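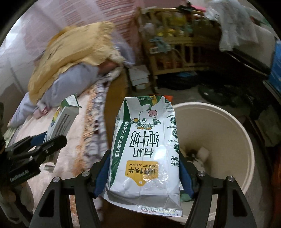
A 200 ml carton of organic milk, held upside down.

From: Colm Tierney
To: Drurnine parents and staff list
Subject: Re: Milk order for the summer term

Dear all,

Thank you to those who replied before Tuesday. I have copied Ms Ní Chonaill's message below, as several families did not receive it.

The school will continue with the small cartons for the summer term. Fludetti, who deliver to us and to the school at Flulville, have confirmed that the order may be changed once before the end of April and not again until September. At present 68 pupils are down for milk, and 16 families have yet to return the form. A child whose form has not been returned will be taken off the list -- please do not assume that last term's order carries over.

On the points raised:

> From: P. Ní Chonaill
> Could the office say whether the milk will be kept in the
> fridge by the hall or in the classrooms? Last term the junior
> rooms had theirs from first thing and it was warm by break.
> Also, may a child who is absent have the carton sent home
> with a brother or sister?

The milk will be kept in the hall fridge and brought round shortly before break. Classes 2 and 7 are furthest from the hall and will be served first. Cartons cannot be sent home, and no refund is made for single days of absence. Where a child is away for a full week or longer, the office will credit the account if told in writing.

Empty cartons should be rinsed, flattened and placed in the green bin outside each room. Straws go in the general waste.

Parents of children with an allergy should write to the office separately, even if they have done so before -- the records are being moved to a new system.

Forms may be handed in at the front desk until half past three.

Yours faithfully,
Colm Tierney
School Office, Drurnine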